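Housekeeping and Food Service Basics
Unit 4 handout: Table surfaces and how to care for them 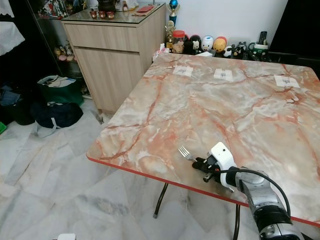
Fig. 1. Marble-patterned tabletop with a thin red edge trim.

Read this before the Friday practical. Bring it with you, along with the blank care card from Unit 2.

1. Pattern and material

The pattern on a tabletop tells you very little about how to clean it. A marble pattern may be natural stone, but it may also be a printed layer under plastic, a painted finish, or glass with color on the underside. Each one reacts differently to acids, heat and scrubbing. Identify the material before you choose a cleaner.

Start with the paperwork. If the supplier's sheet is missing, look at the underside and the edges. On real stone the veins usually carry on through the edge. On a printed surface they stop where the top layer stops. A separate edge trim can hide this, so check underneath as well. Stone usually feels cool to the hand and is heavy for its size.

If you are still unsure, treat the surface as stone. Use plain water with a small amount of neutral dish soap, and a soft cloth.

2. The main groups

Natural stone (marble, limestone). Contains calcium, which reacts with acid. Vinegar, lemon juice, wine and tomato leave dull spots called etch marks. Wiping does not remove an etch mark, and a sealer does not fully prevent one. Blot spills at once.

Granite. Harder than marble and much less sensitive to acid. It can still take up oil if the sealer has worn off.

Plastic laminate. Resists most food stains. Weak points are the seams and the edges, where water gets in and swells the board. Do not leave wet cloths along the edge.

Solid wood. Wipe with a damp cloth, never a soaked one, and dry right away. Oil finishes need renewing. Lacquer finishes do not, but they turn white under hot dishes.

Glass. Safe with most cleaners. Grit under a plate or a cloth will scratch it.

3. Daily routine

Clear the table completely. Brush off crumbs first – grit dragged under a wet cloth is the most common cause of fine scratches. Wash with the soap solution, working from the far side toward you. Rinse with a second cloth and clean water. Dry with a third.

Do the edge trim last, with a folded corner of the cloth. Food collects in the line where the trim meets the top. A soft toothbrush works if the cloth does not reach.

Sanitize only after washing. Follow the product label for strength and contact time, and check that the product is allowed on the material. Two cleaners are never mixed, whatever the surface.

4. Heat and metal

For this course, anything over 200 °F goes on a trivet, on every surface. Trays straight from a 300 °F oven go on the steel rack and do not come to the table at all.

Flatware should be set down, not slid. Gray lines left by metal are often a deposit and may come off with a cleaner approved for that surface. A true scratch catches a fingernail.

5. For the practical

Complete one care card for each of the sample boards, marked Dretstead, Skidach, Eichhorn and Drakow. The names are only labels and give no clue to the material. On each card write the material, the reason for your choice, the daily cleaner, and one product that must be kept away from it.

Cards are handed in at the end of the session.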